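Flaver Opens Furnished Workroom in Stavstead

STAVSTEAD, July – Flaver has opened a new workroom at its Stavstead site, adding 632 square feet of space for table work and equipment storage. The room was fitted out by Du Plessis under a contract that also covered new lighting and electrical outlets.
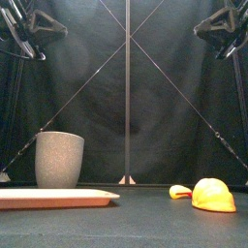 A grey metal pole rises from the back edge of a table at Flaver's Stavstead site, with a black fabric backdrop behind it. Photo: Flaver

The workroom will serve 41 employees. Its tables were ordered from Skindard, which will also handle repairs and spare parts for the next nine years.

"This room gives our staff the space they have asked for," Flaver said in a statement. "We thank our partners for their careful work."

A second room of 400 square feet is planned on the same floor. Flaver will announce its opening at a later stage.

Media inquiries may be directed to the Flaver press office in Stavstead.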